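Stop throwing out the socks

Every spring my building does the same thing. May comes, the closets get emptied, and the bins out back fill up with clothes. Sweaters with one bad elbow. Kids' pants. Good towels, for some reason. I've lived here nearly 17 years and it gets worse.

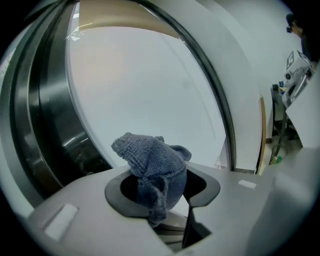
By Kendra Girard
Opinion

So, mending. I know how it sounds. Grandma, lamp, tin of buttons. But a hole the size of a dime is a ten minute job and we have all decided it's the end of the garment. I did it too. Threw out a gray cardigan I loved over a cuff. A cuff!

The usual argument is money. New one costs less than the repair, so why bother. Fine, sometimes true. I paid 27 dollars to have a coat lining fixed at Jernano, the tailor on my corner, and my sister laughed at me. The coat would of cost 150 to replace with something worse. She stopped laughing and borrowed it, still has it.

But mostly it's that we don't know how. I left school able to label the parts of a frog and not able to sew on a button. Jade Cloutier taught home ec in this town until the class was cut and she told me the machines went to a storage room. Put them back. Not as an elective for six kids either – everybody, one term, thread a needle, darn a heel, done.

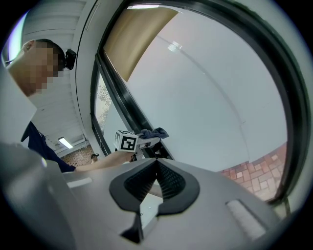

Soft cloth is the first thing to go in most closets.

And please, no more donation bin as a clean conscience. I used to drop off bags of stuff I wouldn't hand to a freind. Stained, pilled, no zipper. Somebody has to sort that. If you wouldn't wear it fixed, cut it up for rags and be done with it.

What I want from the stores is small. Sell me the matching yarn. Put a spare button in again, a real one, in the little bag. Tell me what the fabric is in type I can read without my glasses.

What I want from you is smaller. One thing out of the pile this weekend. The sock, the glove, whatever. It'll look lumpy. Mine look terrible and I wore them all winter.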